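18th July

Up before the alarm. Frost on the ute again and the heater took most of the drive to Kastisstead to do anything. Signed in at the workshop by quarter past seven, two coffees down.

Main job was the Mrema infusion pumps from the surgical ward. There were 8 on the trolley, all due for their annual flow check. I ran each at the low rate first, then the high, with the analyser logging. Six came in well inside tolerance. One read a bit under at the low rate, so I changed the door seal and ran it again, and it passed. The last one won't hold an occlusion alarm setting after a power cycle. Put a red tag on it and wrote it up for a new main board. I'm not spending another morning on that model's memory fault — I did that in February and got nowhere.

Battery readings were better than I thought they'd be. The oldest pump has 2,912 hours on it and still ran the full discharge test. I've left its battery in for now and put a note on the record to look again at the next service.
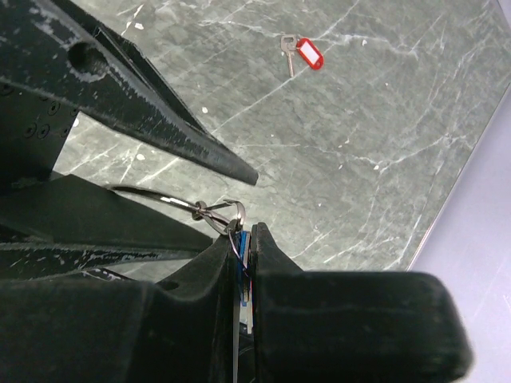 Keys, with the blue tag.

Lunch at the bench, leftover soup. Read the Farstead bulletin on the patient monitors while I ate. They want the oxygen saturation module firmware updated across the fleet, and it has to be done over a cable, one monitor at a time. We have 137 of them over the two sites. At around twenty minutes each, plus the time it takes to pry one away from a ward, that's the rest of winter gone. I've asked for the update to be lined up with the scheduled servicing so we only take each unit off the floor once. No answer yet.

Afternoon was the anaesthetic gas analyser in theatre 6. The complaint was that the carbon dioxide reading drifted upwards over a long list. I checked the calibration gas first and the cylinder was in date with plenty of pressure. Zero was fine, span was fine. Pulled the water trap and found a hairline crack near the seat. A new trap went in, then a leak test, then I left it sampling for an hour while I did paperwork in the corridor. No drift. I'd like to see it get through a full day's list before I close the job. 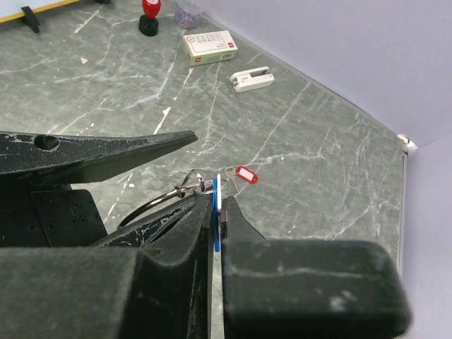
Blue and white tag, pliers behind.

Drove out to Jillow after that to drop off the two nebulisers and pick up their dead suction unit. The nurse unit manager asked whether it was worth fixing. I said I'd open it up first, but the casing is discoloured right through and the motor smells burnt, so probably not. She'd also like a second syringe driver for the palliative room. Told her to put the request in through the loan pool, as it's quicker than waiting on the capital budget.

Things to do:

- order main board and two door seals
- ring about the cal gas delivery, down to one spare cylinder
- electrical safety tests on the physio gear
- find the missing lead for the ECG simulator
- print new service stickers, nearly out

Home after six. Knee is sore from kneeling on theatre floors — must get some proper pads. Made toast and eggs, did a load of washing and hung it in the spare room. Early night.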